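Grad school apps, again

4 November 2023

Quick one because I have a statement due tonight and am obviously not writing it.

So the Ledolside program dropped the entrance exam. Great. Except the page still says "scores recommended where available," and what does that even mean. Emailed the office in August. Got a form reply. Emailed again, got Tatiana Dvořáček, who is a saint and answered in four lines: not required, not looked at, don't send it. Wish the website said so.

Tinuvov still wants it. 200 dollars to sit the thing, plus 80 to send the scores, and they only take them direct from the testing people. My practice score is stuck at 70 percent and has been for weeks. Vocabulary is fine. Geometry, no. Havent touched a circle since tenth grade.
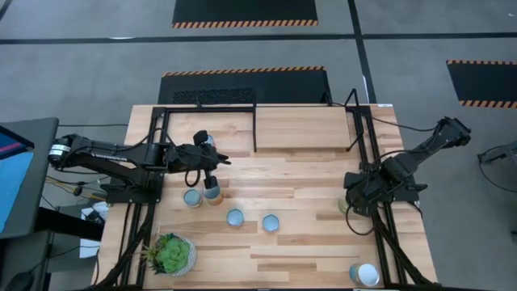 The arm table, seen from above.

Letters. Two in, one missing. Dušan Hájek said yes right away and then vanished into his own deadlines, so I sent a reminder, then felt bad, then sent an apology for the reminder. Don't do this. One reminder, be polite, leave it.

Also the Furnival fellowship, separate form, separate login, same essay but 2698 characters max. Not words. Characters! With spaces. I cut the whole paragraph about my transfer year and its probably better for it.

Still undecided on whether to explain the bad semester. Half the advice says one sentence and move on, the other half says leave it out unless they ask. Leaning one sentence.

Anyway. If anyone has gotten the fee waiver at Tinuvov, tell me which box you checked. The form times out on me every time I get to page three. Going back to the statement now.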